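Grip pads, take three
2 Feb 2019

The hand-held gripper finally feels like a proper tool! I've been at this since December, mostly in the evenings at the Blackwood workshop, and last night was the first time I came home grinning about it instead of muttering.

A quick catch-up if you missed the last post. It's two fingers on a mount, you hold it in your hand, and there's a camera on it looking out past the fingers. I call it Stovar, for no good reason except that the folder needed a name. The idea is that I do a job by hand with the gripper, record it, and later on the arm (Dundeck, still in bits on my shelf) gets to learn from the recordings.

The fingers were easy enough. The pads have been the battle. My first pair was bare printed plastic, which slid off everything with a curve. The second pair had rubber glued on, lovely and grippy, but so sticky that things wouldn't let go again when I opened up. This third lot is softer and has a bit of texture to it, and I'm a fan. The edges do fray, mind you. I cut them with blunt scissors and I've been paying for it ever since, so a new blade is on the list.

The job I've picked is tea things: cup, saucer, tray. I know everybody starts with blocks, but I don't own any blocks and I do own a lot of crockery. Porcelain is a horrible thing to practise on, all shine and curves, and the glare plays havoc with the exposure. I've set the shutter by hand now and turned the lights off at the back of the room, which helped more than any of the 18 settings I'd fiddled with before that. 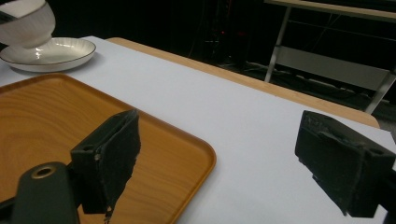
I've got 211 recordings so far and the plan is 3000, so don't hold your breath. My best evening was 72, and my wrist let me know the next morning. The whole thing is heavier at the front than I'd like. I've been drawing a new grip that sits further back, and I want to move the cable so it stops tugging when I turn my hand over.

Next up is the Droster board for the finger sensors, which arrived with the wrong connector. I've got the soldering iron out and a free evening, so wish me luck!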